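Pimham Dish Rack, Large
Gray-blue plastic – item 477

The Pimham is our large countertop rack for households that wash up by hand or need somewhere to put the things that won't go in the dishwasher. It is molded plastic throughout, with no wire to rust and no coating to peel. Lift it with both hands when it is full.

Plates stand between the prongs. Bowls and mugs go upside down on the ribs. Pans are better dried with a towel and put away, as a heavy one takes up half the rack.
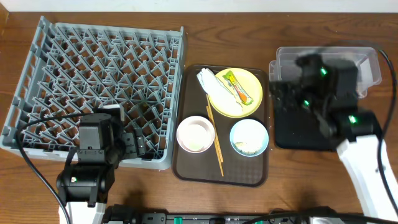 Draining depends on air getting under the dishes as well as around them. The base of the Pimham is an open lattice, so water runs straight through and needs somewhere to go. Use it over the sink drainer or with the Varnoldale drip mat, sold separately. The diagonal slats are close together, and you can see the tabletop through the gaps between them. One side wall has a row of rounded openings and the other is taller. We suggest keeping the taller side toward the wall or backsplash.

Cleaning

Rinse with warm water and dish soap once a week. For lime scale, soak for 5 minutes in equal parts white vinegar and water, then work a bottle brush along the ribs. Do not use scouring powder, and do not put the rack in an oven to dry.

Details

Item number: 477
Color: gray-blue
Material: plastic
Price: $44
Drip mat: not included
Designed by Ingvild Aasen for Lindqvist

Orders over $200 ship free. Racks can be returned unused in the original box – please keep the packing slip.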